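The trouble with a gripper that can do anything

Skanura's brochure says its new parallel gripper will handle "any everyday object". I have been reading that sentence, from one firm or another, since I started on this beat, and I went to Brinddale in December expecting to see it fall over.

Wekesa Swai runs the bench there. He had two arms on one rail, walls papered in terrazzo print, a marble-patterned floor and some fruit. The print is meant to make life hard for the cameras. I would have liked a greasy worktop and a bad bulb, but nobody sells robots that way.

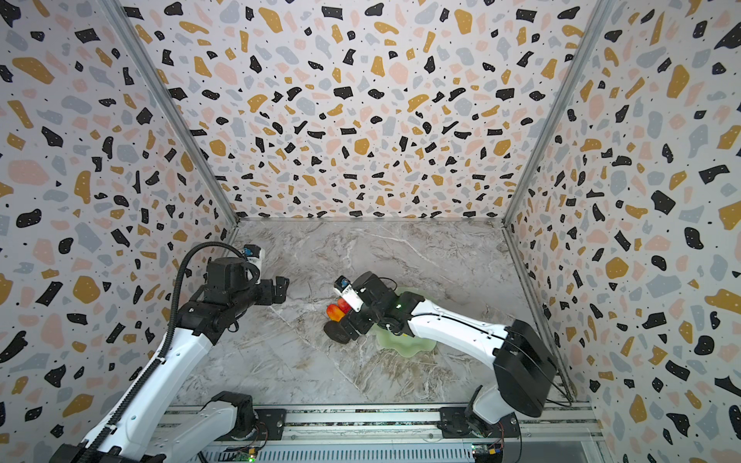

The right gripper goes down to the fruit while the left stays raised.

Swai is fair about the numbers. Skanura claims 100 clean picks in a row. His own log, 1,110 tries long, has no run to match it, and most of the misses come when two pieces touch. A person would nudge one aside without thinking. The arm has to be taught to want to.

His colleague Percy Apaza blames the cameras. From above, he says, everything looks easy. He trusts only the view from the wrist, where glare off the floor can swallow a good part of what the controller has to work with.

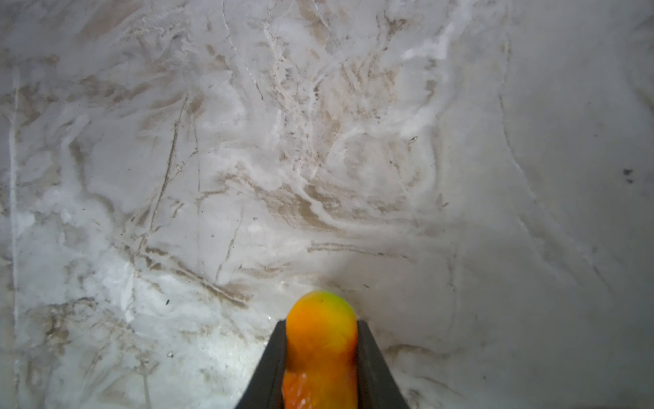
Seen from the wrist: both fingers against the sides of an orange and yellow object, with glare on the floor to the left.

Would I buy one? The rival Gerinness gripper costs less and missed 22 more times over the same log, so Skanura wins, on paper. But I asked both men whether they would let either gripper loose on a crate of ripe plums. Apaza laughed. Swai said he would want to see the plums first.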